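Pre-session inspection, hand-held gripper rig - bedroom tidying task
12 June 2021, Savance study, filled in by Abena Bonsu

I've kept the list in the order we do things on the day, and written rather more beside each item than the form has room for - sorry, Kwaku, you know how I am.

## Grippers

- [x] **Finger pads seated and clean.** Fine on both tools. I did press the blue pads down again at the edges, as the Gashi ones have been lifting since May.
- [x] **Pivot screws tight.** Finger-tight and then a touch more, please, and no further.
- [x] **Fingers open fully and close evenly.** Opened and closed 200 times with no sticking, which pleased me no end.

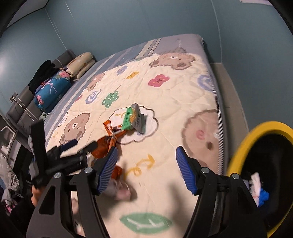 Kwaku Kyei asks whether the evenness check ought to come after the warm-up picks too, given that the Wistton results drifted late in each session. I think he's right, and I've added it to the closing checks.

## Task area

- [x] **Walkway clear.** Two people working side by side need more floor than you'd think, so do have a walk through it first.
- [x] **Bin upright and within easy reach of both operators.** If anyone has to lean, move the bin and start again.
- [ ] **Soft items sorted by stiffness.** Not finished. The method compares crinkly wrappers with limp cloth, so the log has to say which is which before we begin. 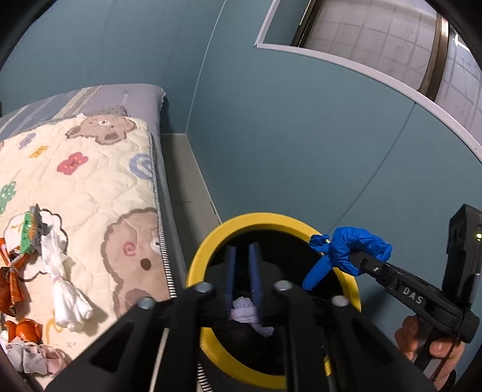
- [x] **Operators agree who lets go first.** A quick word beforehand saves a good many bumped knuckles, and it keeps the release times comparable between pairs.
- [x] **Cables free of the wrist.** Checked with arms stretched right out.

## Closing checks

- [x] **Recordings copied.** 157 kept, 6 set aside for a second look - mostly double grasps.
- [ ] **Evenness check repeated after warm-up.** New item, to start with the next pair.
- [ ] **Log sheet 2202 signed by both operators.** Mine is done, Kwaku's still to come.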